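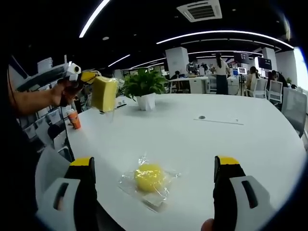
About Gornari

We collect the everyday examples that robots learn from. Picking up a sponge sounds like nothing much until you want a machine to do it, and then it's a wonderful puzzle! A sponge in crinkly plastic shines, slides and changes shape when you squeeze it. People handle that without thinking, so our way of working is simple: let people do the task with a gripper in each hand, record it, and pass the recordings on to a learning system.

Gornari was started by Bart Dijkstra, who had spent years programming arms one motion at a time and wanted a faster route. He began with 6 household tasks and a borrowed desk. Our library now holds 68 tasks, from sorting packaged goods to folding dish towels, and the list on the whiteboard keeps growing (suggestions from visitors are welcome, and several have made it in).

We work in an ordinary office on purpose. Chairs get moved, coffee gets set down, colleagues walk by – and a robot that will one day work among people should learn from places like that. Each task is repeated around 80 times, with the objects shifted between takes. Clumsy takes are kept too, with a note on what went wrong, and our training partners at Fabbri tell us they use them a lot.

Grarnutano is our collection program for packaged goods, the one most of us are busy with now. Zellalness, our newer project, covers kitchen cleanup.

New operators train for 30 hours before their recordings go into the library. You don't need an engineering background. Steady hands help, and so does patience with slippery plastic. If you'd like to try the grippers yourself, write to us and come by for an afternoon.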